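Feb 7, 2025

Shoe rack task, hand-held gripper. Picking up from where Anel stopped yesterday. Writing this between batches so it will be patchy.

Started 9ish. Charged both handles overnight, left one only took half, swapped the pack. Tumelo has the good charger at his bench, need to get it back before next week.

Task as agreed with Fatima: slipper starts on the table, opening toward the operator. Close on the near wall of the opening, lift, turn, set down. Then the second slipper. Hands back to start. One demo = both slippers. If you drop one, keep recording, pick it up again from where it fell, finish. Do NOT stop the clip and restart. Zinhle wants the recoveries, she has said it three times now and I still caught myself reaching for the button.

Target for the set is 180 good demos across all start poses. Batch A is in. Batch B is the one I'm on.

Notes from batch A, mine and Salamatu's mixed together:

- Approach from too high and the jaws land on the outside of the lip. You get a squeeze and no grip. Come in lower, with one jaw clearly inside before you start closing.
- Slow down before contact. Salamatu's clips are nicer than mine here. I rush the last bit and then hover, and the policy learns the hover. We saw this with the cup task, same thing.
- Don't talk with your other hand. Twice I had my free hand in the wrist view pointing at something for Anel. Binned both.
- Foam gives a lot. If you squeeze all the way the slipper folds and then springs when you let go, ends up crooked. Half squeeze is plenty.
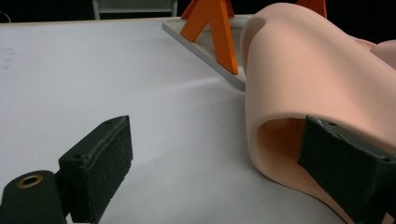 Manipulation Group / Teaching by Hand / Bench Notes

Right jaw over the opening, that's about where I want everybody to be before closing. Tip inside the far edge of the lip line as seen from the wrist, left jaw still well clear out over the table. From there it's a small sideways move and a lift. If the left jaw is already up against the slipper at this point you came in too tight, back off and do it again in the same clip.

The peach slippers are nice for this, they show up well on the white top. Gray base and orange supports sit behind, so you have to come round the front and not over. Anel tried over the top on her first few and clipped the orange part. Replay on those is ugly. Kept them in a separate folder, not deleting till Fatima has looked.

Jaw edges getting scuffed. Upper edges on both are rough and gone gray. Doesn't matter for foam I think but it might for anything shiny or thin, the rough bits could catch. Ask Tumelo if he has the Sulero spares or if we are waiting on the order. If we swap, swap BOTH, and write down at which clip number, otherwise the contact looks different halfway thru the set and someone spends a day finding out why.

11:20. Tracking lost on six clips in a row. Thought it was the lights. Wasn't the lights. I was turning my wrist so far on the place that the view was nothing but tabletop, big blank white area, nothing to hold on to. Plain white is bad for it. Turned less, came back fine. Options:

1. Turn the body more, wrist less. Works, tiring.
2. Put a patterned mat on the table. Then it's a different table from batch A.
3. Leave it and throw out the bad ones.

Going with 1 for today. Zinhle's view is that 2 is fine if we do a whole batch that way and label it, and more variety does no harm. Talk about it Monday.

Lunch.

Afternoon. Batch B with Salamatu on the handle and me on the laptop. Much faster with two people. She calls the pose, I check it on the sheet, she goes. Alone I was spending more time walking to the keyboard than doing demos.

Start poses for B: slipper turned left, turned right, straight on, and the pair overlapping. The overlapping one is the hard one. The second slipper is partly behind the first, and from the wrist you only see a bit of it until the first is gone. Rule: always take the nearer one first. Always. Anel took the far one first in two clips of batch A (she wanted to see if it was possible, it is) but then the set has two answers for the same picture and the policy will dither. Pulled those two.

Gripper opening: open fully at the start of every clip, before moving. I had some where I began half closed from the previous one. Easy to forget. Added it to the card taped on the laptop.

Remote side. Gumede bench did the same task on the arm by remote control for comparison, ie Anel with the leader arm. Her times are longer, no surprise, and she can't feel the foam at all. She squeezes full every time. Says she watches for the lip to fold and stops then, but by then its already folded. Hand-held wins for this task. For the drawer task I'd still go with remote, the reach is awkward by hand and you end up in poses the arm can't follow.

Which reminds me: checked reach on batch A with the Gavari script. Most pass. The fails are nearly all on the set-down, when I lean in across the table. The arm is mounted where it is mounted. Stand on the tape, both feet. I moved off the tape in at least one run and you can see it in the path, everything slides to one side.

Files: batch A is under pania/slippers/A, batch B will be in B when the upload finishes. Stopped at frame 1233 on the long clip, the one with the double drop, and trimmed there. Everything after was me laughing and putting the handle down. Jaw width log matched for all the ones I spot checked. There's one with a lag between the jaw reading and the video, clip before lunch, no idea why. Flagged it, not fixed.

Trained a quick one on batch A only, 800 steps, just to see if it heads the right way. It goes to the opening. Stops short, hovers (see above, my fault), then closes on air next to the lip. Tried it with the slipper straight on and it got hold once and lifted. Set-down was bad, let go too early. Not worth reading much into, it's a small run. But it does go for the opening and not the heel, so the approach part of the demos is doing something.

Fatima came by, watched three replays. Her comments:
- hovering is the main thing, fix it in how we demo, not in filtering
- wants a short pause AFTER letting go, jaws open, before pulling away. We've been snatching the gripper back and the slipper shifts
- asked for a second operator pair so it isn't only my and Salamatu's habits in there. Zinhle and Tumelo maybe, if Tumelo is free

So from the next clip on: let go, wait a beat, pull straight back, then home. I'd rather not redo A for that. Will mark A as "no pause" in the sheet and see how the mixed set trains.

Left to do
- rest of the overlap poses
- good charger from Tumelo
- ask re jaws
- mat or no mat, Monday
- Zinhle to get half an hour of practice on the handle before her clips count
- lagging clip, look at the timestamps
- reach check on B before anyone trains on it
- finish the whole set before March, the Dlamini bench wants the table back then

Upload at two thirds when I left. Handles both on charge, laptop left on, please dont close the lid.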